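How Do You Choose a Hand for a Robot?

Look at your own hand for a moment. Move each finger. Touch your thumb to your little finger. Pick up a pencil, then a cup, then one grain of rice. Your hand can do all of these jobs, and you don't have to change it for another one in between.

A robot is not so lucky. The part of a robot that holds things is called a gripper, and there are many kinds. A gripper that is very good with boxes can be very bad with eggs. So before people build a robot, they must compare grippers and choose.

At the Talholm workshop we did this work for a robot that should help in a kitchen. Its name is Skarkum. Skarkum has two arms, and for a long time we did not agree on what to put at the end of them.

Three kinds of grippers

The first kind is the suction cup. It works like the rubber cup that holds a hook on your bathroom tiles. It pulls the air out, and the thing sticks to it. Suction cups love flat and smooth things, such as a plate or a window. They do not love a sponge, which is full of holes. The air comes in through the holes and the sponge falls down.

The second kind is the soft gripper. It has rubber fingers, and when you pump air into them they bend around the thing, a little like the arm of an octopus. Soft grippers are gentle with fruit. But they are slow, and they have trouble holding something heavy.

The third kind is the gripper with two stiff fingers. The fingers come together and go apart, like when you pinch with your thumb and your pointing finger. It is simple and strong, and it does not break often.

First we try it in a pretend room

Grippers cost a lot of money, and when an arm makes a wrong move it can hit the table very hard. For this reason, the first tests happen inside a computer. We use a program called Skustley. It draws a room, and it also calculates how things fall, slide and bump. This is called a simulation. It is a bit like a video game, but the rules for weight and pushing must be close to the real rules, or the test is worth nothing.

In a simulation we can also choose where the camera sits. One place is on the wall, and then we see everything from far. Another place is on the arm itself, close to the gripper. From there the room can look tilted or even upside down, as if you did a cartwheel and kept your eyes open.

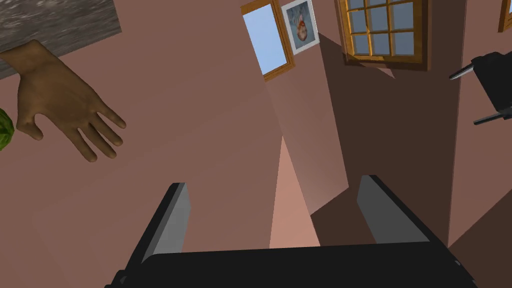
Two stiff gray fingers seen from very close, inside the simulation. Can you find the other gripper?

Do you see how much of the view is filled by the gripper? This is good and also bad. It is good because the robot can see exactly what is between its fingers. It is bad because the robot can't see much of what is behind them. With the camera on the wall it is the opposite. After many tests we decided that Skarkum should have both.

How to make a fair test

When you compare two things, you must keep all the rest the same. If one gripper gets a big apple and the other gets a wet bar of soap, you learn nothing about the grippers. You only learn that soap is slippery!

So we made a list of 12 things from the kitchen, and each gripper had to lift every one of them. It also had to hold the thing for nine seconds and put it down in the right place. If the thing fell, we wrote down a zero. We wrote down the zeros very carefully, also for the grippers that we liked.

The two stiff fingers won the most points. They did badly with the raw egg, because they squeezed too much. Then we changed the controller, the part that tells the fingers how hard to press. With the new controller, made by a small company called Naidoo, the egg stayed whole. The fingers were the same as before, only the orders were different.

Try it at home

You need a pair of kitchen tongs, a clothespin and a big spoon. These are your three grippers. Find some small things which can't break: a sock, a coin, a grape, a toy car, a crayon. Try to move every thing from one bowl to another with each gripper, and write down your points. Then do it again with one eye closed, and see if your points change.

Words to remember

Gripper: the part of a robot that holds things.
Simulation: a pretend world in a computer, used for tests.
Controller: the part that gives orders to the arm and the fingers.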